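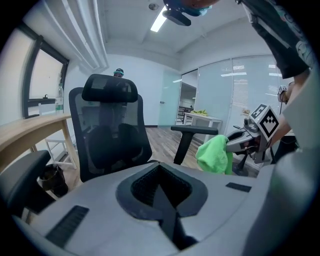
Toshio Kaneko writes that the headrest on his Galer mesh chair drops a notch each time he leans back, and asks whether the ratchet is worn or the part was fitted wrong. Neither, in most cases. The headrest post has a release position at the top of its travel. If the headrest is pulled past the last stop, the pawl disengages and the post slides freely until it is pushed all the way down. Push it to the bottom, then raise it one stop at a time. If it still drops, order the post kit listed under Spare parts.

## Galer task chair, high back, black

Supplied by Skundlow. Current version since August 2018.

The Galer is a height-adjustable office chair with a mesh backrest, a padded headrest and T-shaped armrest pads. It is intended for single-user desks and small meeting rooms with hard floors.

### Backrest and headrest

- Mesh stretched over a molded frame, contoured at the lumbar zone
- Lumbar support fixed in height
- Headrest padded, adjustable for height and tilt
- Recline lockable in the upright position only

### Armrests

Height is set with the button under the pad. The pads do not rotate. At the lowest setting they clear most desk tops, but measure first if the desk has an apron or a cable tray. Armrests can be left off at assembly. The bolt holes are then closed with the two plugs in the hardware bag.

### Floors

The standard casters have a soft tread and are meant for laminate, vinyl and sealed wood. For carpet, order the Parirov hard caster set. Do not mix the two types on one base.

### Assembly

One person, one hex key (included), 15 minutes. Tighten the backrest bolts last, with the seat already on the gas lift. Check them again after the first month of use.

### Care

Vacuum the mesh with a brush head. Wipe the pads with a damp cloth and mild soap. Solvent cleaners will cloud the armrest pads and void the warranty.

### Spare parts

| Part | Order no. |
|---|---|
| Headrest post kit | 829 |
| Armrest pad, pair | 34 |
| Parirov hard caster set | 3000 |

Orders for parts go through Katiyar, the service agent for all Skundlow seating. Quote the number from the label under the seat. Chairs with the January label use the older post, and kit 829 does not fit them.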